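Diario de trabajo, octubre. Lavandería de ensayo, programa Bondelora.

Se reanudan a las nueve las pruebas de carga y descarga de ropa. El equipo de Bjarnason solicita que se anote por separado cada intento, incluidos los interrumpidos por el operador. Hasta anoche el registro acumulaba 1.031 intentos, y el informe de Sternska admite como válidos solo los completados sin intervención.

La cuestión planteada por la dirección sigue siendo la misma: si una máquina puede asumir ya esta tarea en un turno ordinario. A juicio de quien suscribe, todavía no. La prenda arrugada carece de forma estable y cada agarre obliga a calcular de nuevo. 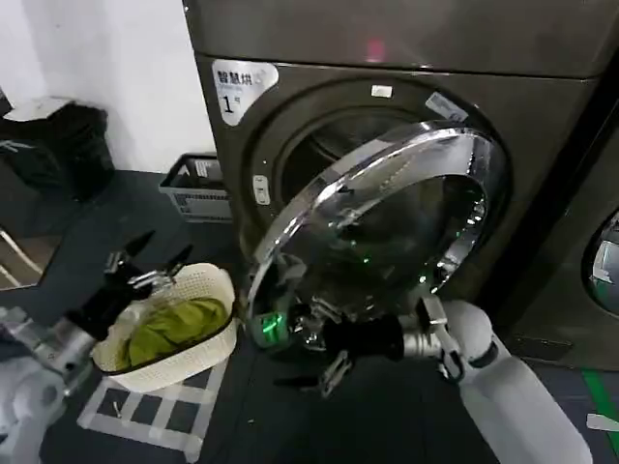

Puesto de secado, con la puerta abierta y una prenda en el cesto.

Por la tarde se fija el límite de 30 segundos por prenda. Una persona con práctica lo cumple sin esfuerzo; el sistema lo rebasa con frecuencia — sobre todo cuando la tela queda plegada contra el fondo del cesto. Kisel propone una serie de 200 repeticiones con un mismo tejido antes de introducir otros. Se acepta la propuesta, con la reserva de que un hogar no ofrece tal uniformidad.

Queda pendiente revisar la altura del cesto y el texto del anexo 5. Cierre del puesto a las seis y media.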